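Business > Equipment & Automation

Frerichs sets aside money for four more table-mounted robot arms

Packing supplier Frerichs will buy four more small robot arms for its returns and sorting work, with orders expected to go out in September, the company said.

The purchase would bring the number of arms at its Tulow site to eight. All of them are the low-cost tabletop type, mounted on metal rails and used to pick up light household goods. The company has been testing them on bottles, small boxes and similar items that now get sorted by hand.

Frerichs looked at two offers before settling on a plan. One, from equipment dealer Zollero, covered the arms, rails, cables and spare grippers as one package. The other, from Zistov, had a lower price for the arms but listed mounting parts and spares separately. The company said the two bids came out close once everything was added up, and it chose Zollero for its shorter delivery time.

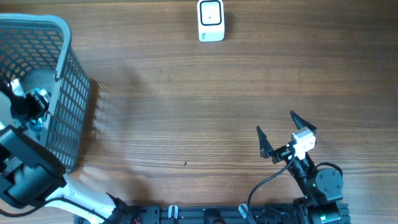
Spare parts make up a larger share of the budget than the company first planned. Gripper fingers and servo motors wear at different rates depending on the job, and a station that is waiting on a motor can't be used. Frerichs now plans to keep one full set of replacement motors on the shelf for each pair of arms.

The company also set aside 20 percent of the total for work that isn't hardware. That covers training for floor staff, time to set up each station, and changes to the lighting over the tables. An earlier plan left those costs to the departments, which had no money for them.

Tables and baskets will not be replaced. The current plastic mesh baskets are light and easy to swap out, and the arms have been set up to work next to them.

One open question is how many items a station has to handle before it pays for itself. The company ran a count of 501 items through its test stations this summer and is using the results to decide how the new arms will be divided. Bottles and upright boxes are being tracked separately, and the company has not released the results for either group.

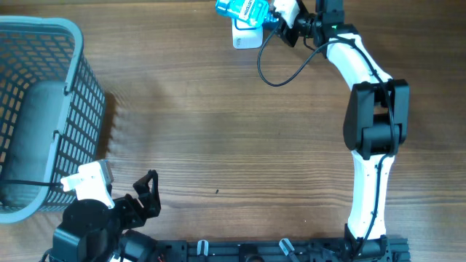

By the Equipment Desk
Staff report

Floor space may turn out to be the tighter limit. Each station needs a table, a rail with two arms, power, and room for a person to reach in and clear a dropped item. The Tulow building has space for the four new arms in its back sorting area, but anything beyond that would mean moving the packing line.

Frerichs said it will hold off on a service contract for the first year. Its own maintenance crew handles most repairs on the current arms, and Zollero has agreed to a fixed hourly rate for anything the crew can't fix. The company will compare those bills with the price of a contract before it sets the next budget.

The new stations are due to be running before the holiday returns season. If delivery slips, the company plans to add hours on the existing stations and keep hand sorting in place through the end of the year.

Print this article
E-mail this article

Related items
Zistov opens parts counter for small shops
Leasing or buying: what sorting rooms are paying
Tulow site adds second loading dock
Zollero extends warranty on tabletop rails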